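Home Shop Guides Newsletter Contact
Search the site Go

Sheds, hasps and my own front door
3/21/24

Hello again! I've had more letters about shed security this month than about anything else, so I'm giving the whole item over to it. I'll own up first, though: my own shed at Lemthorpe was a disgrace until November. It had a perfectly decent padlock on it, a Halliday closed-shackle one that I was rather proud of, and the hasp was held on with four short wood screws that I could have pulled out with a claw hammer and a bad mood.

So please go and look at yours. If you can see screw heads when the door is shut, so can anybody else. Swap them for coach bolts that go right through the door, with a big washer and a nut on the inside. It took me one afternoon, including a trip back to the shop for longer bolts (I measured the door and forgot the frame, as usual). I had 9 mm of thread to spare in the end and trimmed it off with a hacksaw.

The hinges want the same treatment. I did the hasp, stood back feeling pleased with myself, had a cup of tea and then noticed that the hinge pins would tap straight out. One bolt through each hinge leaf and a clutch-head screw in the other holes sorted that.

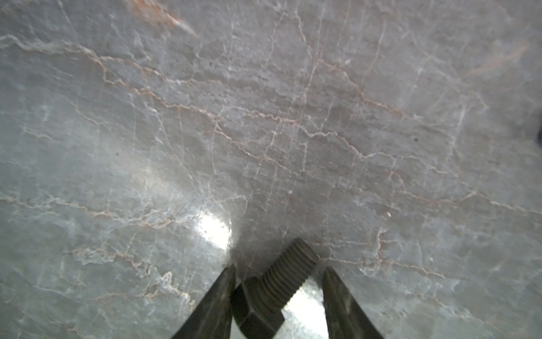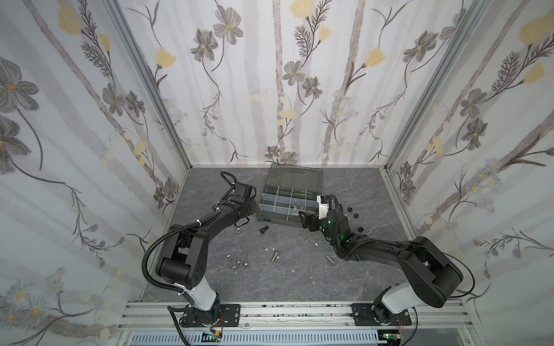 Now, keys. Somebody wrote in asking whether to buy a set of padlocks that all open with one key, and I'm very much in favour, up to a point. I've got three Flostar locks on the one key (shed, side gate, bike chain) and it's a joy not to be fumbling through a bunch in the rain. What I wouldn't do is keep the spare on a nail inside the shed, where I kept mine for years. If you do order a keyed-alike set, write the key number down somewhere indoors. Mine is 682 and something, and I've put the rest where I'll find it!

A word on oil too. Please don't squirt cooking oil or thick grease into a lock, it gathers grit and then you're worse off than before. A puff of dry graphite or a bit of proper lock spray at the start of winter does me nicely. Work the key in and out a few times and wipe it before it goes back in your pocket.

We had 294 replies to the last reader survey and I'm still reading them. The Vekidville branch has 13 of the long-shackle padlocks put by for newsletter readers, so mention this item at the counter if you'd like one. Next month it's window locks, including the sash ones I've been putting off fitting at home.

Related items
Choosing a chain for a motorbike
What to do when a key snaps
Night latches explained
Letterboxes and draughts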